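La **mesa redonda Tadero** es la que más me piden, así que hoy le toca página propia. La tengo en gris claro, lisa, con el canto redondeado todo alrededor (y eso, cuando pasas veinte veces al día rozándola con la cadera, se agradece muchísimo). Es grande de verdad – antes de pedirla, marca el círculo en el suelo con cinta de carrocero y vive con él un par de días.

## Por qué me gusta redonda

En las rectangulares siempre hay alguien que acaba en la esquina con la pata entre las rodillas. En esta te sientas donde quieras y llegas al centro estirando el brazo. El gris claro, además, se lleva bien con casi cualquier silla, y yo le tengo cariño a las rojas de respaldo curvo, las Prikard. ¡Ya sé que no son para todo el mundo! Mi compañera Saranya Kamath las pondría todas blancas y llevamos así desde que abrimos.

## Lo práctico

- **Referencia:** 231 (la mesa) y 334 (la silla Prikard roja)
- **Montaje:** 2 personas, con la llave que viene en la caja
- **Limpieza:** paño suave y jabón neutro; nada de estropajo
- **Entrega:** a pie de calle, o subida a casa si nos avisas al hacer el pedido

La silla también la servimos en granate, que es más oscuro y queda precioso mezclado con el rojo. Se piden por separado, no hay pack. Si quieres juntar los dos colores, dímelo en las notas del pedido y te las preparo en el mismo envío.

Una cosa que me preguntan mucho: ¿sirve para trabajar? Pues sí, yo hago ahí las facturas, meriendo y doblo ropa, a veces todo en la misma tarde. Lo único, no arrastres macetas de barro por encima, que eso raya cualquier superficie. 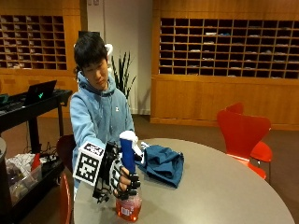
**Pilidum, julio** – La mesa gris con las sillas rojas alrededor, y encima lo de cualquier día: una botella, un trapo azul oscuro hecho un gurruño. El portátil, en el carro negro de al lado, que así no roba sitio.

Para colegios y talleres que quieran varias, escribid a Aatos Kuusisto, que lleva los pedidos grandes y os dirá plazos. Para una sola, me escribís a mí y os contesto yo misma, normalmente por la mañana.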